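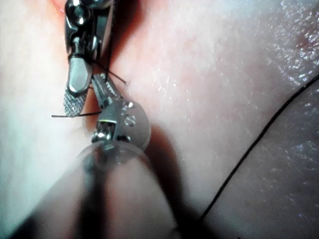 TOOLS & TECHNIQUE

Last updated 4/1/23

Grip comes first

A needle driver is judged at the tip. The jaw tapers flat, and its underside carries a diamond knurl that bites on thread or needle without a hard squeeze. Narrower jaws use small ridged teeth. Suture passed between the two should be held by both before either lets go.

Plisell's bench course sets 39 throws on pale practice pads, then 200 on tissue. Ornard, which services the instruments, inspects pivot pins under magnification and rejects any jaw with visible play. Worn knurling shows up as slipped thread, usually in the third knot.

We use cookies to remember your reading preferences. Accept | Manage

Related
Mikkelsen thread sizes compared
Hidano: 3 ways to tie off short ends
Cleaning box joints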